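Search tickets Enter ticket number or keyword Go

Ticket: Cloth folding demos rejected at upload
Project: Duvia
Opened by: Funmilayo Danladi
Assigned to: Teguh Wijaya
Status: Open (was Resolved, reopened by requester)

Funmilayo Danladi
Of the last 200 demonstrations we recorded by hand, 90 came back from the checker marked "motion discontinuity." Same task as before, fold the cloth toward the middle of the table and let go. Same people doing it. The help page says this flag means the operator moved too fast. I don't buy it. I went through the rejected ones and several are slower than the ones that passed.

Teguh Wijaya
Thanks for the report. Please ask operators to slow down near the grasp and keep the cloth in view at all times. Marking as resolved.

Funmilayo Danladi
Reopening. We slowed down. It got worse, and now each fold takes so long that Efe's wrist hurts. Can somebody look at the recordings before sending me the help page again?

Teguh Wijaya
Understood. Please confirm:
- firmware matches on both hand units
- tracking was started before the hand unit was picked up
- clocks synced at the start of the session

Efe Etim
Yes to all of it. I also swapped the two hand units. The jumps stayed on the left side, so it isn't the unit. Next I did the same fold by remote control with the arm on the bench, no hand unit at all, and got no flags. That arm run was only three folds, so take it for what it's worth.

Rakiya Odukoya
Jumping in from the Metero side. We had something like this in December and were told it was patterned fabric confusing the tracker. We bought plain gray towels. Still got flags. I would not spend money on that theory.

Funmilayo Danladi
Patterned fabric was going to be my next question, so thank you. We're using the blue patchwork one on the varnished wood table, next to the big window, and I'm more inclined to blame the table.
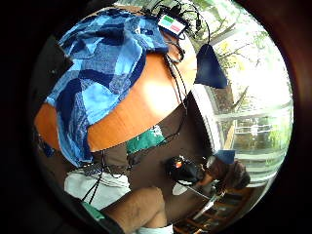 Efe thinks the glare could be pulling the tracker off, and I'd like that tested before anyone touches the threshold. What I don't want is the usual fix, where the limit gets loosened until the flags go away and we train on 3,000 bad folds. We did that once at Gastdale and the arm learned to twitch.

Teguh Wijaya
I can't rule out glare. Could you record one set with the blinds down and one with a matte cover on the table? Change one thing at a time, please. I'll pull the raw tracking for the rejected runs and have Romain Chauvin check whether the jumps line up with dropped samples.

Funmilayo Danladi
Will do both. Please leave the ticket open this time – I'll close it myself when I've seen numbers.

Romain Chauvin
Raw logs received. Left side only so far. I see gaps in some of the rejected runs and none in others, so dropped samples can't be the whole story. Waiting on the blinds and cover sets.

Recent tickets
Remote control session ends when headset sleeps
Gripper width reads zero after restart
Villa: replay runs slower than recorded demo
Can't delete a failed demonstration

Contact support | Copyright Duvia | Back to top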